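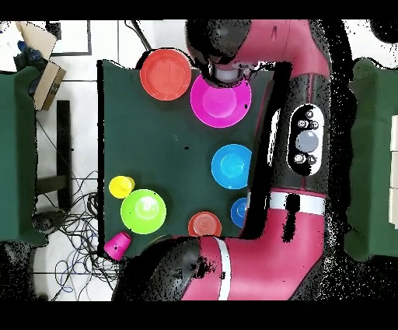
Vaisselle en plastique de couleur sur une table vert foncé.

Accueil | Politique | Livres | Médias | Abonnés

Les carnets de Ruairi Crichton repoussés à mars, l'éditeur promet un texte complet

Par Catriona Chisholm, mardi, 11h40
Mis à jour à 16h15

Nouveau report pour les carnets parlementaires de Ruairi Crichton. L'ancien correspondant politique, 19 ans dans les couloirs d'Édimbourg puis de Londres, devait les publier cet automne chez Siltwood. Ce sera mars. Confirmation de la maison mardi matin, dans un message de cinq lignes envoyé aux libraires.

En cause, un chapitre. Le onzième, consacré à la chute de Fergus Dunbar, chef de groupe poussé vers la sortie par les siens un soir de vote budgétaire. Dunbar conteste deux conversations rapportées entre guillemets et réclame leur retrait. Ses avocats ont écrit à l'éditeur la semaine dernière. Crichton, lui, ne bouge pas : il a gardé ses blocs-notes, datés, et les a fait relire par un juriste.

« Je n'ai rien inventé et je n'enlèverai rien », a-t-il dit par téléphone. Il accepte en revanche d'ajouter une note avec la version de Dunbar. Discussions toujours en cours.

Le manuscrit d'origine comptait 2 268 feuillets. Ramené à un peu plus de 500 pages par Archie Imrie, son éditeur, après deux étés de coupes. Sont partis les voyages officiels, presque tous les congrès, et un long passage sur les déjeuners de presse que l'auteur regrète encore. Restent les négociations de couloir, les démissions annoncées trop tôt, et le portrait assez rude de Rory Nisbet, conseiller de l'ombre devenu ministre pour quelques mois. 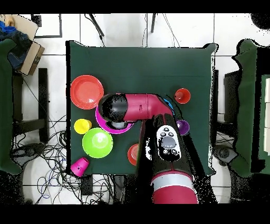 Petit gobelet jaune et grande assiette rouge orangé sur la nappe verte.

Nisbet n'a pas lu le livre. Il dit qu'il l'achètera, « comme tout le monde, pour chercher mon nom dans l'index ».

Côté libraires, un peu d'agacement. Deuxième changement de date, et les vitrines étaient prévues. Les précommandes restent valables, précise Siltwood, au prix annoncé. Les rencontres publiques sont annulées, de nouvelles dates seront communiqué après les fêtes.

Pas d'extraits dans la presse d'ici là. Un hebdomadaire avait négocié la prépublication de deux chapitres, dont le onzième. Accord suspendu. Aucune traduction française signée pour l'instant, même si Imrie parle de contacts avec une maison parisienne, sans la nommer.

Dunbar n'a pas répondu à nos appels. Son entourage renvoie au courrier des avocats.

Politique | Livres | Haut de page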